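Teleop demos: is 990 enough?

kyeoh44
We drove both arms by remote for most of September at Wirncombe. 990 demos of cube stacking and the policy still dithers. Kelteck say record 2000. I'm not convinced.

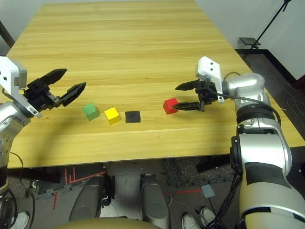

sullum_bench
More demos won't fix lazy ones. Do you vary the start? If every run has the blocks in a loose line like that, with red beside the right gripper, it'll learn the line and little else.

C. Nistor
Disagree. Keep the layout dull until it works once. We got there with 44 clean ones.

sullum_bench
44? On one table, under one lamp, I suppose.

kyeoh44
We did shuffle the colours, for what it's worth. The black pad mostly stayed put.

C. Nistor
Then move the pad.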